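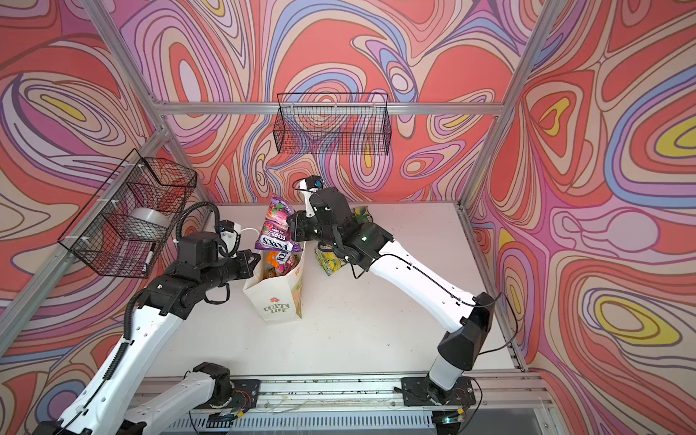 Bag station, right arm holding the Fox's Berries.

Robotics club minutes
17 July 2018 | by Ilango Marar | 3 min read
4 shares | 2 comments

Started late, door code again. Last minutes ok, one fix: the Benow visit is December, I wrote it wrong.

1. Bag packing task
Entry for the Prustholm student round is candy into a paper shopping bag, two arms. Rules sheet read out loud. Bag has to be standing at the end, no tape, no touching once the run starts. Each run gets 20 points max. Long argument over whether a packet sticking out of the top counts as in. Rules don't say. Ilango to email and ask.

Right arm grip is set too hard for the soft packets, agreed to bring it down. Left arm stays by the rim for now, holding the rim open to be tried next. Somebody wants to start with the heavy packets on the bottom. No objection.

2. Code
Two branches, nobody sure which is current. Merge before next meeting, whoever merges writes it on the board. Move timeout now 3000 ms, was 2000, the short one kept killing moves that were fine. Log folder has 2736 files in it. Please clear out your own, and put your initials in the name from now on. 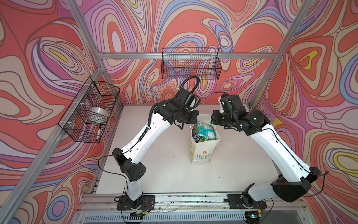

Both grippers over the bag, teal and green packet at the top.

3. Money
Avance will give us a discount on spare servos if we order before the end of the month. Voted yes, one abstained. Candy comes out of the snack budget, so please stop eating the test peices. New paper bags also needed, the handles don't last.

4. Name
Still no team name. Pisharody got the most votes but not enough. Again next time.

5. Any other business
- Cable on the left arm: check the slack before every session, write in the book
- Keep pens and tape in the side basket, not in bags
- Poster for the open evening, first draft wanted, any size
- Keys go back to the office after, not in somones pocket

Next meeting same room, same time. Bring laptops charged.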